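The Tray Stays on the Table

By Ívar Hallgrímsson
May 5, 2023

For years I carried supper to the table one plate at a time. Then I bought a plastic tray at the Loncombe market and stopped making so many trips. It is light green with rounded corners and a raised lip, and it goes with the plain white plates I already had. 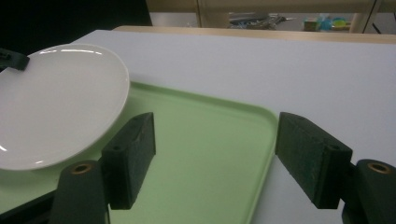

Choosing a size

Measure your table before you shop. A tray that fills the whole top leaves no place to put a plate down while you sort out the rest. I like bare table on at least one side. My kitchen is small, 16 steps from the stove to the back door, and a bigger tray would not get past the refrigerator.

The rim matters more than the color. A low one is easy to wipe along, and it still stops a fork from sliding off when you turn a corner.

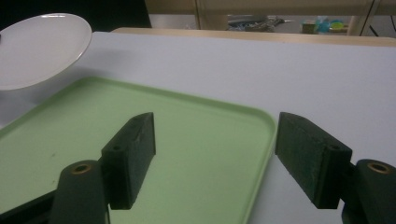 Plastic also washes up fast. I use dish soap and a soft cloth, and I go over the corners twice, where crumbs collect. Scouring pads leave scratches that hold stains. Dry the underside too, or it will leave a ring on the tabletop. I keep mine out between meals and put it away in July, when we eat in the yard.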